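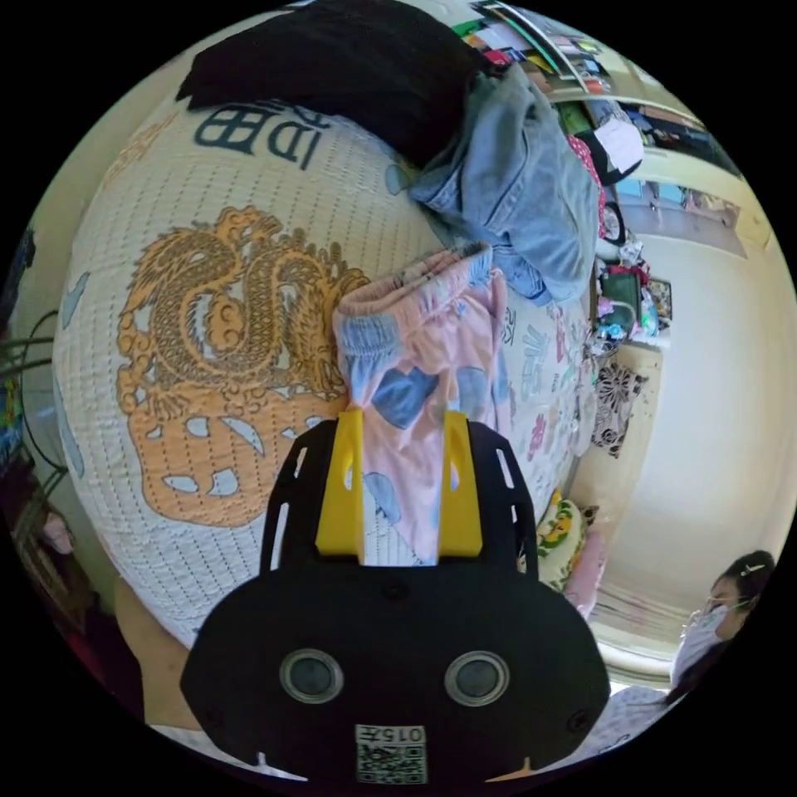

Garment handling with unit 015, pink and light blue item, quilted bedspread.

Garment Handling Automation: Staff FAQ
Sendari Home Services, Jellgate depot
Updated 11 February 2021

What is being automated?
Picking up, turning and folding small garments. The Helmy folding station is due at Jellgate in June and will take over part of the folding now done by hand on the depot benches. Work in clients' homes stays with home attendants.

Why are attendants using hand-held grippers?
The folding station learns from recordings of people doing the same task with the same type of fingers. The grippers record each pick from close range. Recordings are made on beds and sofas as well as benches, as cloth behaves differently on a soft surface.

Who is affected?
Of the 173 people employed at Jellgate, 17 work on the folding benches. Their duties will change first. Collection, pressing and delivery rotas are not altered by this project.

Will bench staff lose their posts?
No post is being removed during the first year of operation. Bench staff will move to loading, inspection and repairs, on their current grade and hours. Arrangements after the first year have not been agreed and will be discussed with staff representatives before any decision is made.

Is gripper work compulsory?
No. It is offered to trained attendants and paid at the normal hourly rate plus the recording supplement. Declining does not affect other shifts. Attendants who have started may withdraw at the end of any session. 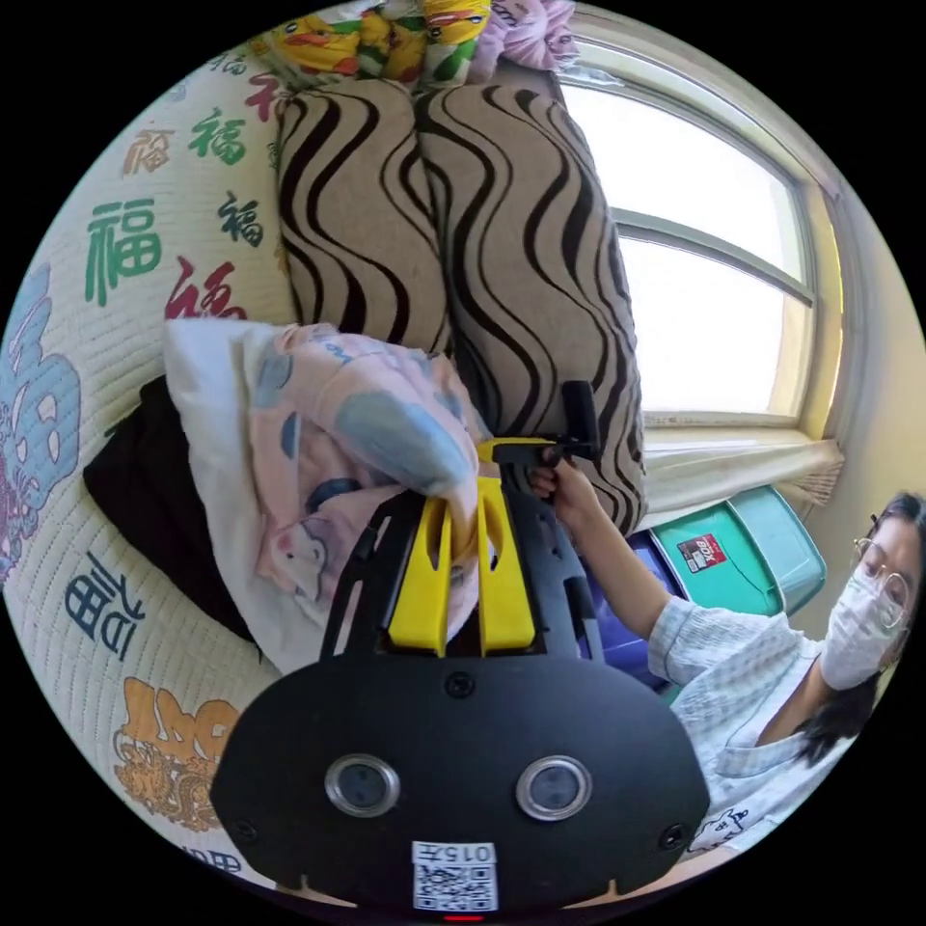
How should a garment be picked up?
Attendants should work at their usual pace and take hold of the cloth once, without smoothing it first. Small items with a print or an elastic waist are often bunched when lifted, and this is acceptable. A pink printed cloth clamped between the two yellow fingers, with folds hanging over and around them, is a valid pick and should not be repeated for neatness. The unit number, 015 in this case, is on the white sticker beneath the lenses and must be entered in Zomitz before the session is closed.

What if the garment is dropped?
Leave the recording running and pick it up again from where it lies. Mark the attempt as a drop in Zomitz. Drops are kept, as the station has to deal with them too.

Does the recording measure my speed?
Time stamps are stored with each recording. They are used to line up the movement with the pictures. Under the staff agreement they may not be used for appraisal, pay or discipline, and supervisors do not have access to them.

Will I or the client's home appear in the recordings?
Possibly. The lenses have a wide view, so rooms and people nearby can be recorded. Written consent is needed from everyone in the home before a session starts. Faces are blurred before files leave the depot. Requests for deletion go to Khadija Ezzat, data officer.

What training is given?
A bench session of 2 hours, followed by one supervised session in a home. Bench staff moving to inspection will also be trained on stopping the folding station, clearing a jam and rejecting a bad fold.

What should I do if my wrist or hand aches?
Stop the session and report it the same day. Gripper work is limited to half a shift, and the limit cannot be waived by a supervisor.

Who do I contact about rotas and grading?
Teresa Rebelo, operations office, extension 574.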